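In praise of the bare table

I've fallen out with my own desk twice this year, and both times it was the clutter that started it. Pens, post, a mug from the night before, and underneath it all somewhere, a table I paid good money for. So when I moved to the flat in Lorkville I made myself a rule: the top gets cleared every evening and only comes back into use for the job in hand. Maysoun Jaber, who had the desk opposite mine at Ogundipe, thinks this is joyless. I think she's never tried it!

A pale top helps enormously, by the way. Every crumb shows on white (annoying, yes), so you wipe it, and then it's clean, and then you don't fancy dumping a pile of envelopes on it.

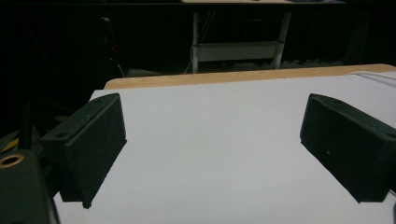
What do you do with the cables if everything has to come off the table?
Send them over the back edge and leave them there. Only the one you're using that day needs to come forward.

Cables are where most tidy people give up, I find. My brother-in-law Saulius has his power strip on the floor behind a chest of drawers, and every time he wants to charge something he's down on his knees with a torch. It's out of sight, I'll grant him that, but what a palaver.

I'd far sooner have the strip up on top where I can reach it. Individual buttons for the sockets, if you can get them, and a plain white one if the table's white, so your eye slides past it.

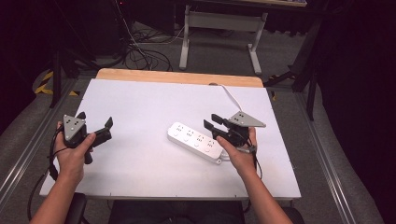
And a hole at the back for the cord is worth having too. My old table from Tavton didn't have one and I put up with a wire flopping over the side for years, catching it with my elbow. Would I drill one myself? I would now. Back in May I'd have said no, but then I watched Jummai do hers in her lunch break and it looked perfectly all right.

Maysoun still says a bare table looks as if you're about to move out. Fine by me. She can keep her mug collection, and I'll keep my elbow room.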